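# Moving the grasp filter out of the control loop

23 June 2022

I have spent most of this month splitting Levo in two. Levo is the process that turns policy output into joint targets for both hands, and until recently it also decided whether those targets were sensible. The two jobs have different timing needs, and having them share a thread caused most of the faults I logged in March.

The old arrangement was simple. The policy emits a chunk of 40 actions. Levo took each one, interpolated to the servo rate, ran a self-collision check against the other hand, clamped the fingertip height above the table plane, and sent the result. The collision check was quick when the hands were far apart and slow when they were close, as the broad phase stopped rejecting pairs and every finger link had to be tested against every other. So the loop missed its deadline exactly when the hands were working on the same small object.

Dwynwen Nicholas had suggested a cheaper collision model, with capsules in place of the convex hulls. I tried it. The capsules are fatter than the real links around the knuckles, and the checker began refusing poses that are perfectly safe. For cloth work we need the fingertips of both hands within a few centimetres of each other and of the table, and that is the region where the capsules are worst. I kept the hulls.

The new version moves the check into a separate process, Zovix, which looks at the whole chunk when it arrives. It walks the trajectory, marks the first action that violates a constraint, and hands back a chunk truncated at that point with a velocity ramp appended. Levo now only interpolates and sends. It holds no geometry at all, apart from the height clamp, which is a single comparison per fingertip and can stay where it is.

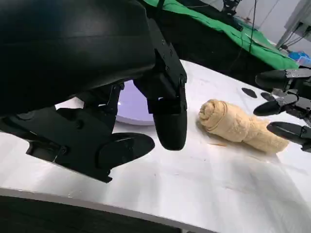

Why not check each action just before it is sent, with a tighter time budget? A check that gives up early has to return something, and both choices are bad: returning "safe" defeats the purpose, and returning "unsafe" stops the hands halfway through a motion with no ramp.

There is a cost. A chunk is checked against the predicted state of both hands, and the prediction drifts as the chunk is executed. I handle this by re-checking the remaining actions whenever the measured joint positions differ from the plan by more than 2 degrees on any joint. The re-check runs in Zovix, and Levo carries on with the old chunk until the answer comes back. Worst case so far is 6 ms, measured with all the fingers close together.

The message format took longer than the geometry. Chunks now carry a sequence number and the timestamp of the observation they were computed from. Levo drops anything older than what it is already executing. Before that, a late re-check could overwrite a newer chunk, and the fingers would twitch back towards a pose they had left. It looked like a tuning problem and I wasted an afternoon on gains.

Logging goes through Zalell as before, with one new channel for truncation events. Each event records the offending link pair and the index in the chunk. I replayed 55 recorded episodes through the new path offline, and no deadline was missed. Truncations cluster late in the chunk, where the policy is least certain, so shortening the executed part may be worth a try.

Still open:

- The table plane is a constant in the config. It should come from calibration.
- Zovix has no notion of the object. Pressing on cloth and pressing on the table look the same to it.
- The velocity ramp ignores finger coupling - fine at low speed, wrong at high speed.
- Ebise Mersha wants the truncation channel exposed in the replay viewer. The data is there, the plot is not.

The branch is called `ejigu` and will be merged once the calibration change is in. The config keys have been renamed, so old files will fail at load with a message naming the missing key.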